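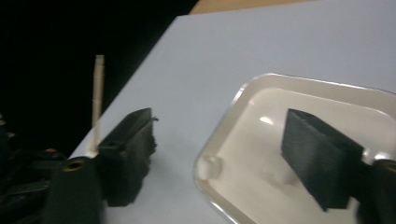

Slide 1: white tabletop, tan wooden edge

Start with the shop in Skoldale. Opened in November, 3 tables, one window. Rent was the first surprise, heating the second.

Give the numbers slowly. Nearly 150 cups on a good Wednesday, 20 on a bad one. Pause here.

Next: why we dropped the lunch menu. Soup sold, sandwiches didn't - we threw out too much bread. Mention the Drurance bakery and the smaller order.

Skip the loan part if time is short. Take questions before the pricing slide.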